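Inventory

Lot 3793 was a furnished two-room rental on the Trujillo side of the canal, and the adjuster had been given until noon to finish it. The form was a Karken form, revised in March, with a column for condition and a narrower column for remarks. Remarks were limited to 22 characters. She had learned to write "nap crushed, R seat" without going over.

The claim concerned water. A supply line had failed in the unit above, and the tenant had listed everything he believed to be ruined. The list ran to five pages. The bed was on it, and the curtains, and a Pedel radio that she found in the kitchen and switched on. It played. She entered it as functional.

She did the living room last. The procedure for upholstered goods was fixed: press each cushion with the flat of the hand, hold for a slow breath, release, and note the recovery. Then the seams, then the gap between the seats, where water goes first. She had a moisture meter with two pins, which the company preferred, and her palm, which she trusted. 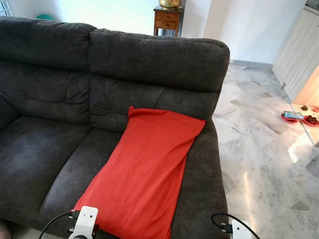

The sofa was listed as a total loss. The meter did not agree. She took a reading at the left seat and another at the right arm, and both fell inside the range for ordinary room air. The dark gray cloth was creased and had a pale patch on the left seat, the kind made by a person sitting in one place for years. Wear was not covered. She wrote "wear, prior" and checked the box.

The red cloth was not on the list. She went through the pages again to be sure. He had claimed a can opener and a shower rod, but there was no line for anything red, no pillowcase, no throw, no scarf. It lay on the right seat with its end toward the front, on the side where no one had been sitting.

The form allowed for unlisted items. They went on the last sheet under Ellow codes, with an estimated value, and if the value was under the limit they could be left off at the adjuster's discretion. She wrote a code. She considered the value column, and the pen stayed above it long enough to leave a dot.

The unit's other seat was a kitchen chair. There was one toothbrush in the bathroom — she had entered it an hour before, under sundries.

She struck the code with a single line, initialed the correction as required, and dated the sheet Aug 5, 2021. Then she pressed the right cushion once more, near the arm, keeping her hand clear of the cloth. Recovery was immediate. She wrote "like new" in the narrow column and went to find the water shutoff.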